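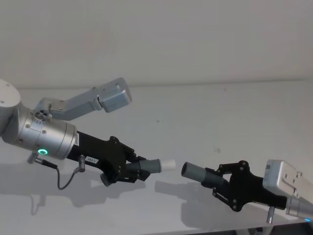 Backing up your reporting before you leave the office

Quick version, written for stringers at Jallska. Do it Sunday night, not Monday.

1. Copy notes and audio to both drives. 2 copies, always.
2. Rename files by date and town. No source names, ever.
3. Encrypt. Long passphrase, 5 words minimum. 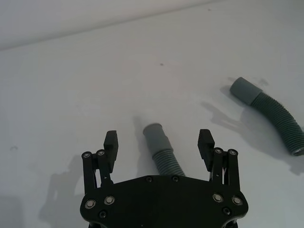 4. Check the copy opens. Skivalia bureau lost 265 interviews becuase they skipped this.
5. One drive goes to Atif Shaikh, other stays wth you.

Stuck? Ring the desk before 6.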